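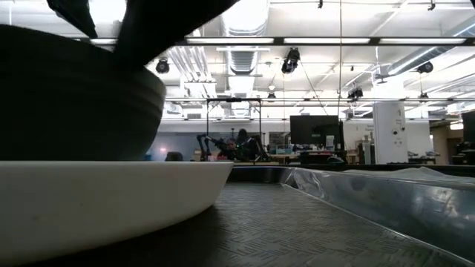 Buschmann reissue of the Lalo demos, worth it or not?

gravelthroat
March 25, 2025
So I finally got my copy of the Lalo demo reissue on Buschmann and I've had it on repeat all week. For anyone who missed the announcement, it's both of the early tapes on one LP, pressed in a run of 2,000, with a booklet full of old flyers and a lyric sheet you need a magnifying glass to read. I had a dub of a dub of the second tape in high school and I never knew there were actual bass lines on it!!

My question is for people who have the original tapes. Does the remaster sound right to you? My buddy says they squashed the life out of it. I think it sounds huge but I've got nothing good to compare with.

riffmortgage
I have the first tape, not the second. Your buddy has a point on side A. The drums used to sound like somebody falling down the stairs in the next apartment and I mean that as a compliment. Now the kick is all click. Side B I have no complaints.

tapehead_73
Side A is fine. People say "squashed" every time a reissue is louder than the cassette they had in their glove box. I put the tape and the LP up against each other last night, matched the volume by ear, and the LP has way more going on in the guitars. The solo in the third song was basically a rumor before.

riffmortgage
Matched by ear, ok. I'm not saying the guitars aren't clearer. I'm saying the snare lost its room. Listen to the fast part right before the end of the opener, the reverb tail just isn't there anymore.

tapehead_73
That's not reverb, that's tape hiss pumping because whoever dubbed it had the levels in the red. You miss the hiss. Which is fair, I kind of miss it too.

mosquitofuzz
Can somebody tell me if the vinyl itself is quiet? I got burned on the last Buschmann record, the Gusetti one. Mine popped all the way through the slow song and the hole was off center. Emailed them and got a replacement that was off center in the other direction lol

gravelthroat
Mine's quiet. A little crackle in the lead-in on side B and then nothing. No warp either. The sleeve had a crushed corner but I blame my mail carrier for that.

denimcoffin
Mine has a scuff across the first 2 songs on side A, visible but it doesn't sound. I'd give it a wet clean before you judge, there was paper dust all over it from the inner sleeve. Swap the inner too, they're still using that rough white paper stuff.

Also am I the only one annoyed about the song order? The first tape opened with the instrumental. They moved it to the end of the side and it kills the whole buildup.

riffmortgage
Yes!! Thank you. That intro going straight into the opener is the best part of the tape. I'm more mad about that than the snare.

tapehead_73
There were two versions of the first tape though. The early copies had the instrumental last, then they flipped it when they ran off more for the tour with Makisow. So the LP has the original order and yours is the later one.

riffmortgage
Is that in the booklet? I've never seen a copy with it last.

tapehead_73
Page with the tape covers, bottom row. The handwritten insert has the track list on it. I've got that version myself, I'll dig it out and type up what's on the card.

denimcoffin
Huh. I still like it better the other way but ok, I withdraw the complaint. Half of it.

mosquitofuzz
Ok so I'm leaning toward ordering. Is the Makisow split still in print or did that go already? If I'm paying shipping I'd like to throw something else in the box.

gravelthroat
Split was there when I ordered mine, black vinyl only, the red sold out. It's good! The Makisow side is slower than I expected, more of a stomp than thrash, but the last song rips. Get it for that one.

denimcoffin
Seconding the split. Skip the shirt, the print is tiny and it runs small. I'm normally a large and I gave mine to my nephew.

tapehead_73
Found the tape. Card says: side one, four songs, instrumental last, no title for it, just "outro" and a drawing of a skull with a cigarette. So the LP order matches.

riffmortgage
Fine, you win on the order. I'm keeping my snare opinion.

mosquitofuzz
Ordered both. If it's off center I'm coming back here to yell at all of you.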